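Visit to the Solanki Housewares Trade Days

In November, two members of the Oltia Retail Association attended the Solanki Housewares Trade Days on behalf of our member shops. The purpose of the visit was to review new lines in kitchen storage and tableware and to discuss terms of supply for the coming year.

The halls opened at 9 a.m. and held 419 exhibitors, most of them small manufacturers. Hüsnü Akgül of Florkari received our party in the morning and spoke at length on minimum orders. Florkari will now accept first orders of 60 pieces from independent shops, with delivery from its Drovon warehouse. Larger accounts remain at 3,000 pieces per season. 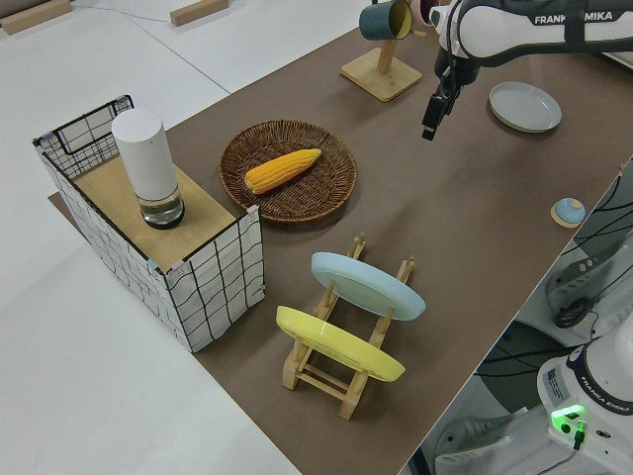 Grid-pattern storage box, mug stand and gray plate on a brown tabletop.

Storage drew the most interest from our side. Several suppliers reported steady demand for open boxes and baskets that can be left out on a counter, and prices had changed little from the spring. Packaging was less satisfactory - two of the lines we asked about are still shipped without inner cartons, and members have raised breakage with us before.

In the afternoon, Dionysis Psarras led a session on shelf planning for shops with limited floor space. His handout has been requested and will be sent to members when received.

Catalogs collected during the visit may be consulted at the Association office. Members wishing to join a shared order with Florkari should write to the office before the end of the month.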